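Before you buy a robot vacuum, get down on the floor

I spent 500 dollars on my first robot vacuum and I'd measured nothing. Not one thing! It lived in the hall closet by July. So these are the tips I give my friends now, before they go anywhere near a checkout page.

Measure under everything

Get a ruler and check the gap under the couch, the bed and that low bookcase you forgot you owned. Write the numbers on your phone and take them shopping. The machine has to be shorter than the lowest gap you want cleaned, with a little room to spare (the bumpy bit on top counts too).

Do a chair test

Chair legs are what eat up the time, so I walk through the dining room and pretend I'm the robot. Can it get in between the legs? Can it get back out? My friend Korkor Adjei pulls all her chairs away from the table at night and hers does the whole floor while she sleeps. I'm lazier, so I only move the ones closest to the wall.

If your chairs have a curved back like the woven one by the marble table, take hold of the top rim with both hands, well apart, before you shift it. And look down for cables while you're there – a thin white one trailing across the floor by the window is just what a brush roller loves to grab.

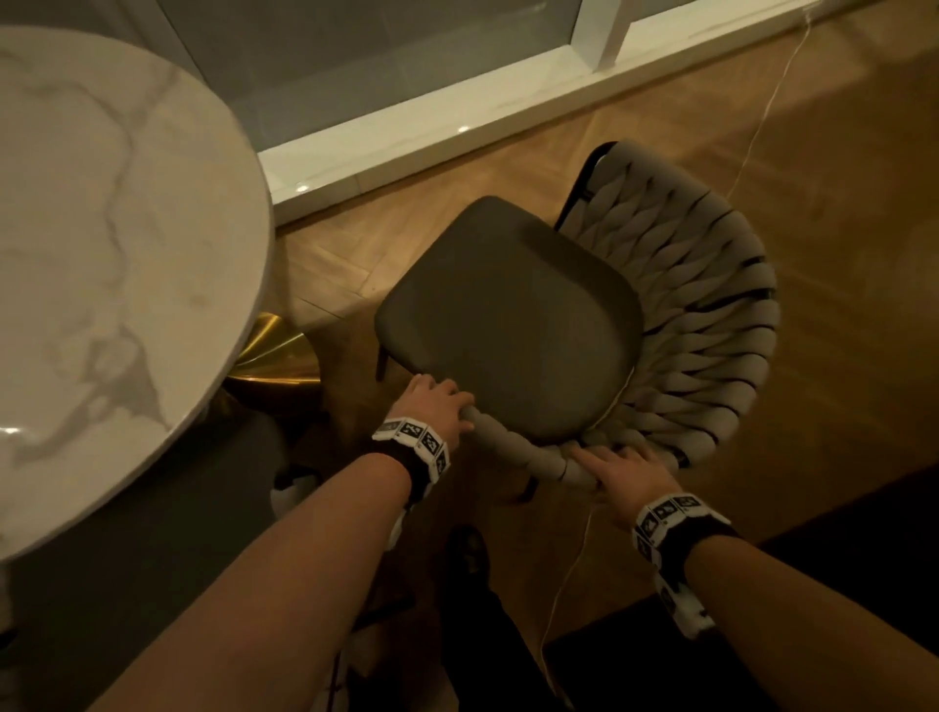 Plan where the dock goes

It needs an outlet and clear space on both sides. Mine wanted more room than I'd allowed and I ended up moving a plant stand. Tape the shape on the floor and live with it for a few days before you order.

Budget for the bits

Filters, side brushes, bags if it empties itself. I put away 7 dollars a month in a jar and it covers me fine. Look up the price of the spare parts before you fall for the machine. I once nearly bought a bargain one and then saw a pack of bags was 32 dollars!

Ask about returns

Herringbone floors, dark rugs, tall thresholds – you won't know how it copes until it's running in your own rooms. I only buy with at least 30 days to send it back, and I keep the box in the garage until they're up.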